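Stop Buying Grippers by the Spec Sheet

By Gillespie Lindsay

Every February I get asked to help somebody choose a gripper, and every February the conversation starts with a table. Force, stroke, weight, closing speed, price. I have made those tables myself. I now think they are close to useless for anyone who works with soft or odd-shaped things, and that the money and hours spent on them should go into a week at a bench with a bag of produce.

Two views from our own bench, one from the wrist and one from low down at the tabletop: 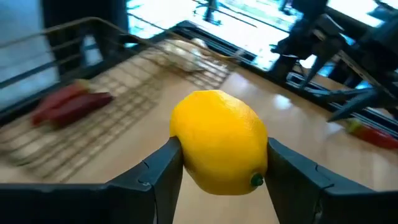
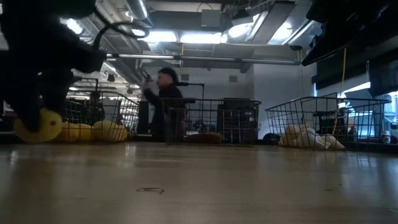

What a lemon tells you

The lemon is my favorite test piece. It is firm enough that you can be a little rough with it, the skin has some texture, and the shape is wrong in a useful way. It has two ends that are narrower than the middle, so a flat finger never meets it quite the way you planned. If the fingers close near one end, the fruit wants to squirt out. If they close in the middle, most things work, and you learn nothing.

We compared two sets of fingers this winter, the Bokier and the Harkard. On paper the Harkard wins. It closes harder and opens wider, and its makers publish a long list of tested parts, nearly all of them metal. The Bokier looks like the cheaper cousin, and the rep seemed almost sorry to be showing it to us.

Over 698 picks, I came to prefer the Bokier. The difference was mostly in how each one failed. When the Harkard lost a piece, it lost it fast, and the piece ended up on the floor. When the Bokier lost one, the piece slid down and usually stayed on the table where the arm could try again. No spec sheet I have seen has a line for that. It mattered more to me than closing force, because a dropped piece on the table costs a few seconds and one on the floor costs a person walking over.

Giorgia Russo, who ran half of those picks, disagrees with me. Her view is that a gripper should be judged on how often it holds, and that planning for drops is a way of putting up with them. She would buy the Harkard and spend a day tuning the force down. She may be right for a packing line that sees one product all year. I don't work on one of those, and neither do most of the people who ask me.

The wrist camera is half the gripper

My second complaint is that people compare fingers and cameras separately. They pick the arm, then the fingers, then somebody bolts on whatever camera is left in the drawer. But the fingers decide what the wrist camera can see. Broad fingers fill up the bottom of the view, and that is exactly where the piece is in the last moment before contact. With narrow ones you see more and hold less.

I would test them as a pair or not at all. We had a Valentini camera that everyone liked on its own stand, sharp and quick. At the wrist, with the arm moving at normal speed, the background smeared and the windows behind the bench washed out whatever was in front of them. The older camera it was meant to replace had a duller picture and gave us steadier picks. Had we gone by the stand test, we would have bought 8 of the new ones.

A fixed camera has its own trouble. Put it low and you can see whether the fingers are touching the table, which the wrist view is bad at. You also get the arm in the way a good part of the time. I still want one. When a pick goes wrong and the wrist view shows only a finger and some skin, the low view is often the one that explains it.

Baskets are harder than tables

Anyone selling a gripper will show it picking from a clear, flat surface. Ask to see it work out of a wire basket. The rim limits the angle you can come in at, the mesh confuses the depth reading, and a finger tip that is fine on wood may catch on a wire. Our scores dropped for both sets of fingers as soon as pieces had to come out of a basket, and the gap between the two changed as well. The Harkard's wide opening, its best number on the sheet, became a nuisance near the rim.

What I would ask for

If I could change one thing about how these products are sold, I would have every maker lend out a pair for 2 weeks with no salesperson attached. Lullix already does this with its controllers, and it is the reason we use one. We ran 100 picks on the first afternoon, found a fault in how it handled a stalled finger, and bought it anyway, knowing what we were getting.

Until then, bring your own pieces to the demo. Bring the ones that give you trouble, and ask to run the arm yourself.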